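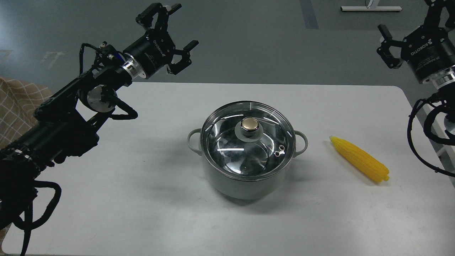
Who Lifts the Lid? Robots Go to Work in a Kitchen

Search stories Type a word Go

January
By Kevser Türkmen

My aunt Perihan cooks at a place called Patside. You won't find any customers in there, just a huge kitchen that makes 1,575 school lunches a day, and she has lifted so many pot lids in her life that her right wrist clicks when she turns it (she did it for me, it's very loud). So when she told me Patside was teaching two robot arms to handle pots, I had to go and see!

The robots aren't in the big kitchen yet. They practice in their own room at a white table, with a pot and an ear of corn. You can't eat the corn, by the way. It's a toy.

How does a robot pick up a lid?

Think about how you do it. You look, you reach, you grab the knob, and you don't think about it at all. A robot arm needs every bit of that worked out. Where is the knob? How wide should the fingers open? How hard should they squeeze? Each arm has a gripper on the end, and each gripper has only two fingers. Try picking up something round with just your thumb and one finger and you'll see why it takes practice.
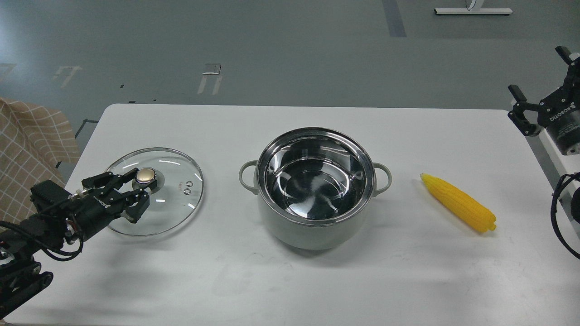 Glass makes it harder still. Lights bounce off it in bright streaks, and you can see right through to whatever is underneath. You know that's a lid because you've seen a hundred of them. The robot has to learn.

Virgil Vasiliu runs the practice room. He used to wash pots in the big kitchen, and now he sets up the table, watches the arms, and writes down what goes wrong. I asked if he missed the washing. He laughed for a long time.

So what happens to the cooks?

I was a bit worried about this, and so were they. There are 11 cooks at Patside. The plan is for the arms to take over lids and loading, the heavy, steamy jobs – the ones that hurt wrists and burn fingers. The cooks will still taste, season, and decide when the soup is done, because the robots can't taste anything.

But some things will change that not everyone likes. Six of the cooks are taking lessons in how to run the arms, and my aunt says it's like being back in math class. Another cook, Umut Ekinci, told me he likes the lifting and the chatting over the big pots, and he'd be sad to stand and watch a machine instead. I think both of them have a point.

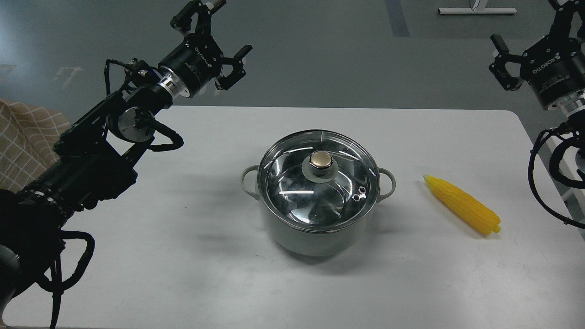
Lid on the pot, toy corn on the table, and both grippers open.

If someone you know works with a robot, ask them which job they'd give it and which job they'd keep. My aunt is keeping the soup.

Comments (3)

Szabolcs: My dad's work has a robot that moves boxes and it beeps when you stand in the way.

corn fan 6: why is the corn a toy

Ms. Wallin's class: We tried the two finger thing with a jar lid and dropped it a lot!! What else do the robots practice with?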